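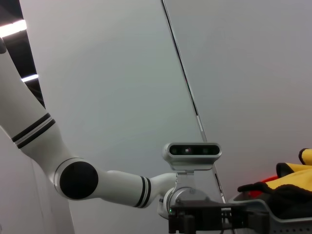
Unit 4 is about small textile items: gloves, liners, cleaning cloths, armbands, light vests. They are harder to keep in order than jackets and pants. They don't hang well, they don't stay folded, and they get put down wherever there is space. Most stores end up giving them an open tray, and the tray fills up in no set order. A gray tray with small holes along the front and a raised rim, holding a heap of yellow and black fabric with something red tucked in among it, is a typical starting point. The bright colors are easy to spot. The black parts are at the bottom and along the front, and from the side it is hard to say whether the yellow piece is a glove or some other garment. You have to take it out to know. Keep that in mind when you read the section on sorting below.

Course: Storage and Care of Work Textiles, Felton
Instructor: Jolanta Wilczyńska
Room questions: Idrisa Kirui
Worksheet 4 due: 26th September

4.1 Why perforated trays

A tray with holes lets air in and lets dust and lint fall out. For fabric this matters more than the size of the tray. A solid bin holds moisture at the bottom, and the bottom layer is the one that gets used last. Perforation doesn't dry anything by itself. If wet gloves go in, they will still smell.

The rim keeps the pile from sliding off. It also hides the lowest layer from anyone standing back from the table. In general, don't load fabric higher than the rim unless it is folded. Loose folds spread sideways and hang over the edge, where they catch on things.

Put a tray on a level surface. If it has to go on a shelf, leave a hand's width above it so that items can be lifted out and not dragged.

4.2 Sorting

Work in this order.

Take everything out. Do not sort inside the tray.
Shake each item and turn it the right way out.
Put like with like by type first. Color comes second.
Check for pairs. A single glove goes in the holding box, not back in the tray.
Set aside anything torn, stiff or stained.
Fold or roll what is left and return it with the openings facing you.

Students often sort by color first because it is quick. This works badly with two-color items. A yellow item with black trim will look like a yellow item in one position and a black one in another, and two people will put it in different piles. Type is slower but the result is the same whoever does it.

Small items in a strong color, such as red, tend to get wrapped up inside larger ones. Open every fold before you decide a piece is a single item.

4.3 Folding and rolling

Gloves: lay one on the other, palms together, fingers pointing the same way. Fold once at the wrist. Do not turn one cuff over the other, as this stretches the elastic.

Cloths: fold in half, then in thirds. The closed edge faces out.

Vests and other light garments: fold the sides to the middle, then roll from the bottom. Reflective strips should be on the outside of the roll so they don't crease.

Mixed items that don't match any of these are rolled and placed at the right-hand end of the tray.

4.4 The space for sorting

Use a clear stretch of table with plain surroundings. Pale walls help. Light comes back off them evenly, and a stain or a loose thread is easier to see than under one strong lamp. A dark tabletop shows up lint and light-colored fabric well. It is less good for black items, so lay a white sheet down for those. 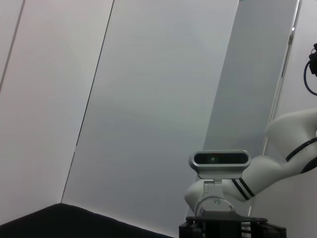 Fig. 4.2. Light wall panels and the edge of a dark work surface.

Watch the edges and joins. Seams between panels collect dust, and a cloth wiped along them will pick it up. Clean the table before you empty the tray, not after.

4.5 Case for discussion: Grarnach

The Grarnach store handed out more than 600 pairs of gloves in August. Kalliopi Krasniqi went through the returns and found 54 single gloves, most of them underneath other items in open trays. The store had no holding box. Krum Spahić suggested limiting each tray to 20 pairs and one type. Jasmina Leka thought the trays should stay mixed but be emptied at the end of each shift.

Write half a page on which you would choose, and what it would cost in time. Say what you would do with the singles.

Reading: Trerkbridge handbook, the chapter on small items. The folding chart is on the back page.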